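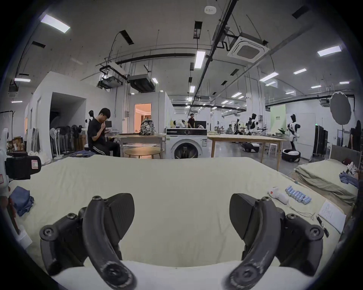 Drotance Asks Users of the Clerow Hand-Held Gripper to Stop Work and Check the Finger Joints

Drotance informs its customers of a fault in the Clerow, the hand-held gripper used for recording manual tasks for robot training. In a part of the production, the screws at the finger joints can become loose during normal use. When this happens, the finger can turn to the side under load and pinch the hand of the operator.

We have received six reports of loose fingers. In two of them the operator had a small bruise on the thumb. No other injury is known to us. We are sorry for this, and we wish to say it clearly to the persons concerned.

The fault was found in June during our own review of the returned tools. From a series of 500 grippers, 93 were assembled with a thread-locking compound that was past its use date. All of them were delivered through our partner El Fassi. The serial numbers have been sent to every customer on the delivery list. Customers who bought their gripper second-hand should write to us, and we will check the number for them the same day.

What we ask users to do

Please put the affected gripper out of use, also if the fingers feel firm. Do not tighten the screws yourself. In one of the six cases the screw had been tightened by the customer and was loose again before the end of the shift. A free set of fingers with new screws will be sent within 30 days, together with a short instruction sheet and the correct driver.

Recordings made with an affected gripper may also be concerned. A finger which has moved changes the opening width, and the value stored in the file is then wrong. The next version of our software Zudness will mark the files in which the closed position moved between the first and the last recording of a session. Files which are not marked can be used as before. We recommend to keep the marked ones apart until a person has looked at them.

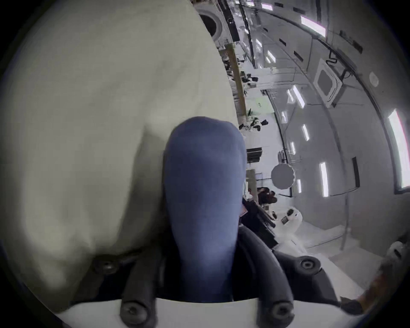

Abdul-Rahman Kyei wrote to us after the first notice that the message had reached the purchasing office but not the people who hold the tool, and that his team continued with two affected grippers until the evening. He asked why the warning did not appear in Zudness at the start of a session. We think this criticism is right. From the next version, the software will read the serial number and show the warning before recording can begin.

Replacement sets are packed in the order of the requests. Requests and questions can be sent to Dexter Rivera at the Drotance press and customer office. Please give the serial number, the delivery address and the number of operators who used the gripper.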